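Purken junior fishing rod, the short one with the closed reel

I bought this rod for my daughter before our holidays in July. She is eight and she had never fished before. I have used it myself also, early in the morning when she was still sleeping, so I think I can speak about it from both sides.

The rod comes in two parts and you push them together. In the box there is also the reel with the line already on it, a small plastic bag of hooks, two floats and a casting weight without a hook. This weight is the best idea of the whole set. We practiced on the grass behind the cabin for two evenings, and she learned when to let go of the button without putting a hook in anybody's hat.

The closed reel is right for a child. You press, you swing, you release. My old teacher of fishing, Segundo Flores, always said that a beginner must first learn to be patient with the line, and with an open reel she would not have had this patience. In five mornings we had one bad tangle, and it was my fault.

What I like less is the handle. It is made for a small hand, but the foam is too smooth, and when it gets wet she must hold it with both hands. I put a little cloth tape on it and it became better. The hooks in the bag are too big for the fish in our lake. Please buy smaller ones before you go, the shop at the lake did not have them.
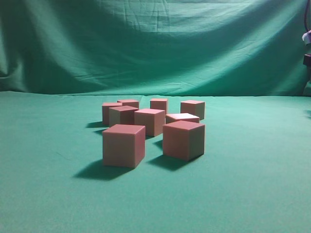
The drag can be adjusted with a small wheel on top. It moves too easily, and a child touches it without noticing. My daughter lost a fish in this way, a nice perch I believe, and she was sad until lunch. I now check the wheel each time before she casts.

My neighbor Hernán Ticona has the Skukwood rod for his son. It is longer and it casts farther, but the boy gets tired sooner. For a child over ten I would maybe choose that one. The Purken is lighter and it goes in the car between the seats.

After the trip I rinsed the reel with clean water and let it dry open, as the paper in the box says. There is no rust. The top ring of the rod has a small scratch, but the line still passes without a problem.

I would buy it again for a first rod. Four stars, one less for the handle and the hooks.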